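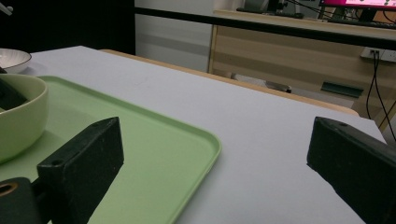
Há uns meses que ando a ouvir falar do "minimalismo de cozinha" e continuo sem me convencer. A promessa é sempre igual: deita-se fora metade do que se tem, deixa-se a superfície à vista e a vida melhora. Um tampo cinzento-claro, liso, com um remate cor de mel atrás, fica bonito, não discuto. O que discuto é a ideia de que alguém cozinhe melhor por causa disso. A minha avó fazia arroz de pato para 13 pessoas numa bancada onde não cabia um pires.

O que me fez voltar ao assunto foi um curso da Hudum, pago, em três módulos, que uma colega me reencaminhou em abril. Custa 600 euros. Por esse dinheiro ensinam-nos a "libertar o espaço" e, no segundo módulo, aparece uma lista de recipientes recomendados, quase todos da Petridis. Ou seja, começa-se por dar os nossos frascos e acaba-se a comprar os deles. Fiz as contas à lista completa e passava dos 2,000 euros se uma pessoa levasse tudo à letra. Para guardar lentilhas.

Dizem-me que sou do contra. Talvez. Mas gostava que me mostrassem uma prova, uma só, de que ter menos tachos reduz a ansiedade. O texto de apresentação fala em "estudos" e não indica nenhum. Escrevi a perguntar quais eram e recebi um código de desconto.
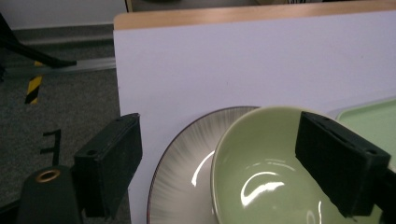

Depois há a questão de quem faz a triagem. Em casas com mais de uma pessoa, o que é tralha para um é a travessa de Natal do outro. O curso resolve isto com um exercício de "conversa consciente" que ocupa uma página e parte do princípio de que toda a gente tem uma tarde livre e boa disposição. Cá em casa a conversa durou 3 minutos e ficou tudo onde estava, incluindo a máquina de fazer massa, que usámos duas vezes.

Também desconfio das fotografias do antes e depois. No antes, a luz é amarela e há migalhas. No depois é de manhã, há um limão. Onde foi parar o azeite? Onde está a esfregona? Quando mudei de casa, a imobiliária Clullen fez-me exatamente o mesmo truque com o anúncio e passei o primeiro inverno a descobrir onde não havia armários.

Uma coisa concedo: vale a pena tirar o que está partido. Fiz isso numa manhã, sem curso, e enchi um saco com tampas sem caixa e caixas sem tampa. O blogue Naltbridge, que costuma ser sensato, sugere repetir a limpeza todos os meses. Eu volto a olhar para a gaveta quando deixar de fechar.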